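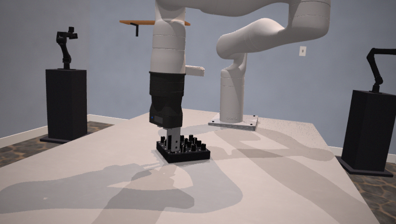

Pegboard task in the simulator, fingers down among the pegs.

November, notebook of the Gurau bench, afternoon

Question for this week, as it was written on the whiteboard: can the arm do a small sorting chore that we would give to a new person in the workshop on the first morning? The chore is the pegs. At Grirkirwood they have trays like this on the assembly side, and somebody must take out the pegs and put them back in another order each time the product changes. It is dull work and people make mistakes in it after lunch. I did it myself for one afternoon in the spring and I made mistakes also before lunch.

All runs today are in simulation. The real arm is not touched until the numbers are better. I write this down so that later no one reads the results and thinks they are from the real bench.

Set-up

Scene is the Kazmi room, version of last month, no changes in the table or the walls. Tray flat on the table, arm starts from the folded pose. The task is one peg per run: go down, close, lift, move the peg to a free hole, open, go up. I count a run as good only if the neighbours are still upright at the end. In the old notes we counted it as good when the peg was in the hole, and this made us look better than we were. Please do not compare today with the old table.

Time limit for one run is 60 seconds. A person needs much less for one peg, I know this. But for the chore at Grirkirwood the speed is not the first problem, the machine could work when the people are gone home.

What I saw

The descent is good now. In the spring version the arm came down slightly tilted and I was always afraid for the fingers. Now they go down straight between the pegs and the path looks calm. I watched the first runs slowly and after that at normal speed.

The difficult moment is the closing. The pegs stand close together and the heights are not all the same. When the target is a short one between tall ones, the fingers must go deep, and then the outside of a finger pushes the neighbour. It is a small push. Sometimes the neighbour only leans and comes back, sometimes it goes out of its hole, and then the next peg falls against it.

Out of 81 runs, 18 finished with at least one neighbour down. The others kept the neighbours upright, but a few of them stopped at the time limit with the peg still in the fingers, so they are not good runs either. I have the exact list in the Romoline folder, with the seed for each run, if somebody wants to repeat.

A thing I did not expect: the camera on the side is less useful than I believed. With the fingers down in the middle of the pegs, much of the tray is hidden behind them, and the estimate of the peg position jumps. I saw jumps of 2 mm between one step and the next. For a cup or a sponge this is nothing. For pegs it is the difference between a clean grip and a crash.

Also the shadows. The arm puts several soft shadows on the table, one over the other, and a darker one close to the board. I tried some runs with the shadows switched off and the position estimate became quieter. We can not switch off the shadows at Grirkirwood, so I put them on again. But it tells us where to look.

Waiting above the pegs

I added a pause before the last part of the descent. The gripper stops just above the cluster, the position is measured again with a clear view of the tray, and after this the arm goes down without correcting. So it looks first and then trusts itself. This is how I do it with a key in a dark corridor.

With the pause, the jumps do not matter so much, the measurement is older but it is clean. The price is time. I did only a short series with it and I will not write a percentage from so few runs. My feeling is that it helps with pegs in the middle and changes nothing for pegs near the edge of the group, these were already easy.

The wide view is the better one for checking the pause. The pegs are bunched near the back edge of the board and the gripper is over them, pointing straight down. From the close view I could not judge the height well.

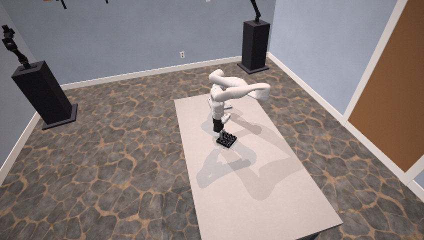
Can it do the chore?

Not yet, if the chore is a full tray. One fallen peg in a full tray means that a person must come and repair it, and then the person could have done the tray alone. For a tray which is half empty, I think yes, quite soon. With space on both sides of the target the arm nearly never touches anything it should not touch.

I think the same will be true for many household jobs which people ask us about when they visit. To take one fork from an open drawer tray, fine. To take one fork from a full basket in the dishwasher – this is our peg problem again, only with wet forks.

To do

Repeat the full series with the pause, same seeds.
Try the narrow fingers. The model exists, but the file needs the new scale and I have not converted it.
Tall pegs first, then short ones. If the arm may choose the order, half of the trouble could disappear. Ask Grirkirwood if the order of removing is free or not.
Run the series again with the tray turned a little, the present angle may be a lucky one.
Write the new rule for a good run on the first page of the Romoline folder, in red.

Simulator left running until 18:00 for the edge pegs, log goes to the usual place.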